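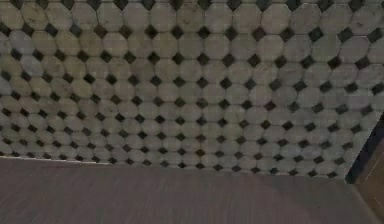 Abb. 3: Gerendertes Kamerabild aus der Simulationsumgebung, Variante mit Achteckfliesen und leerer Holzfläche.

4.2 Simulationsumgebung und Variation der Hintergründe

Die Übungsaufgaben des Projektseminars wurden zunächst vollständig in der Simulation bearbeitet. Der reale Arm stand den Studierenden erst in der zweiten Semesterhälfte ab Februar zur Verfügung, und auch dann nur in kurzen Zeitfenstern. Alle Gruppen arbeiteten mit derselben Umgebung, die im Seminar unter dem Namen Mirnar geführt wird. Sie besteht aus einer Arbeitsfläche, einer Rückwand, wenigen Möbelteilen und einem Satz von Greifobjekten. Die Objekte werden erst beim Start einer Episode geladen. Abb. 3 zeigt eine Ansicht ohne Objekte, wie sie für die Prüfung der Hintergründe verwendet wurde.

Für die Rückwand und die Arbeitsfläche wurden insgesamt 18 Texturkombinationen angelegt. Die Auswahl und die Einbindung der Texturen übernahm Uriel Cisternas im Rahmen seiner Studienarbeit. Neben einfarbigen Wänden sind gemusterte Varianten enthalten, darunter die helle Fliesenwand mit schwarzen Rauten zwischen den Achtecken (Abb. 3). Die Verschmutzungen auf den Fliesen sind ungleichmäßig verteilt; oben links ist die Wand deutlich dunkler als in der rechten Hälfte. Solche Unterschiede wurden beibehalten, um zu prüfen, ob die Objekterkennung der Gruppen auf Flecken im Hintergrund anspricht.

Die Fliesenvariante erwies sich in den Vorversuchen als die schwierigste. Mehrere Gruppen hatten im ersten Entwurf einen kantenbasierten Detektor eingesetzt, der auf dem einfarbigen Hintergrund ausreichte. Vor der Fliesenwand meldete er die dunklen Rauten als Kandidaten für Greifpunkte. Bei schrägem Blick auf die Wand kommt hinzu, dass die Abstände der Rauten im Bild stark schwanken und die kleinsten nur noch als unscharfe Punkte erscheinen. Ein fester Schwellwert für die Objektgröße half deshalb nur in einem Teil der Ansichten. Zwei Gruppen beschränkten die Suche auf die Arbeitsfläche und bestimmten dazu die untere Wandkante. Die übrigen stiegen auf ein gelerntes Segmentierungsmodell um.

Jede Gruppe erhielt für das Training 500 gerenderte Bilder mit Segmentierungsmasken. Der Testdatensatz umfasst 964 Bilder und wurde bis zur Abgabe zurückgehalten. Er enthält auch Ansichten ohne Greifobjekt, bei denen die richtige Ausgabe eine leere Liste ist. Dieser Fall war in der Aufgabenstellung genannt, wurde aber von der Gruppe Gullivby nicht behandelt. Ihr Programm gab in jedem Bild mindestens einen Greifpunkt aus. Die Gruppe Bremmont verwarf Kandidaten unterhalb einer Konfidenzgrenze, die sie auf einem eigenen Teil der Trainingsbilder eingestellt hatte.

Die Bilder wurden bewusst in geringer Auflösung und mit Kompression ausgegeben. Damit sollte der Abstand zu den Aufnahmen der Kamera im Labor klein bleiben, deren Bildstrom über das Netz ebenfalls komprimiert übertragen wird. Ein systematischer Vergleich beider Bildquellen liegt nicht vor. Die Kameraposition wurde je Episode neu gezogen, die Beleuchtung blieb innerhalb einer Texturkombination gleich. Eine Episode dauerte auf den Rechnern des Poolraums nahezu 30 Sekunden, sodass ein Durchlauf über alle Kombinationen innerhalb einer Übungsstunde möglich war.

Die Auswertung bezieht sich auf den Softwarestand vom 2025-10-25. Spätere Änderungen am Renderer sind nicht berücksichtigt. Die Gruppe Cabral reichte ihre Lösung mit einer abweichenden Bibliotheksversion ein; ihre Ergebnisse sind in Abschnitt 5 getrennt aufgeführt.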